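Budgeting for a robot arm to restock pegboard hooks: what am I forgetting?

Reading time: 4 min

Posted in Small Shop Equipment by Aivar Butkienė

We run a hardware store in Akisville and a smaller one in Lekport, and between the two we have 1506 pegs. I know this because I had to count them for the insurance. Every one of them gets emptied by customers and refilled by a person, and the person is generally me, after closing, with a podcast on.

My brother-in-law has talked me into pricing an arm on a rolling base that would hang hand tools overnight. The dealer, Bultasier, sent a quote with the arm on page one in large type and everything else on page three in small type. Page three worries me. The gripper is its own line. So is the wrist camera, the "integration day" (they want 4 of them), and something called a commissioning allowance that I have now read several times without learning anything.

Most of what we hang is screwdrivers, pliers and tape measures with a plastic hang loop on the end. The hooks are ordinary white ones, longer than they need to be.
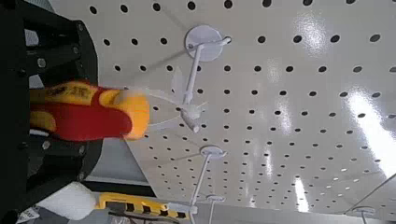
Red and yellow handle held in front of the board, clear loop out in front. View from the wrist camera.

My questions are about money, mostly. What should I set aside on top of the quote? Is there any point in buying the fancier gripper? And should I be changing the hooks to suit the robot, or is that the robot's problem? I've been told both, by the same salesman.

Posted by Dalia Sproģis

It's your problem. Everything is your problem once the invoice clears.

I did the buying for a parts warehouse in Ots that put in two arms for a similar job, and the arm was the cheap part. Plan on spending 49 percent of the arm price again before it does anything useful. That was our real number, and I still have the spreadsheet, with a tab called "oh no."

Where it went: fingertips (you'll try several), a decent light, a guard or scanner so it stops when somebody walks up, a spare camera cable, and then hours. So many hours. Get the integration days written down as days on your floor, with your products. Ours spent the first one in their own lab hanging up foam blocks, which went beautifully.

On the gripper, look at your own picture. The fingers have the handle and the bit that has to find the hook is a floppy loop of clear plastic sticking out past the cap. Paying more for grip force does nothing for that. I'd put the money into the camera and the lighting, and I'd be very suspicious of that shiny board. Bright streaks all over it. Clear plastic against white glare is about the worst thing you can ask a camera to find. Price a matte board before you price a second camera.

Hooks: buy 200 of one kind and do a single aisle. Keep them all the same length and make sure they're straight. If the arm can't manage one aisle of matching hooks, you've found that out for the cost of some hooks.

Also ask for the commissioning allowance to be explained in writing. Ours was lunch and mileage.

Posted by pegleg_hardware

Just hire a kid. Robots can't do the loops. My nephew can do the loops

Posted by shelfwise

The kid is a fair comparison, and you should put him in the budget as his own column. Write down what restocking costs you now, in hours, including the hours you don't pay yourself for. Then ask Bultasier how many items per hour the arm hangs, and how many of those end up on the floor. They will give you the first number right away. Wait for the second.

Two more lines people leave out. One is service: find out what a visit costs in year two and how far they drive, as Lekport is a long way from anything. The other is getting stock ready. Somebody still has to open the cartons and lay the tools out so the arm can pick them up, loops untangled and all facing the same way. In our trial that took longer than hanging them by hand, and I had plenty of time to think about it while I was doing it.

Rent first if they'll let you. We rented through April and gave it back in May.

Last updated: May

Contact the moderators | Copyright Small Shop Equipment Help | Back to top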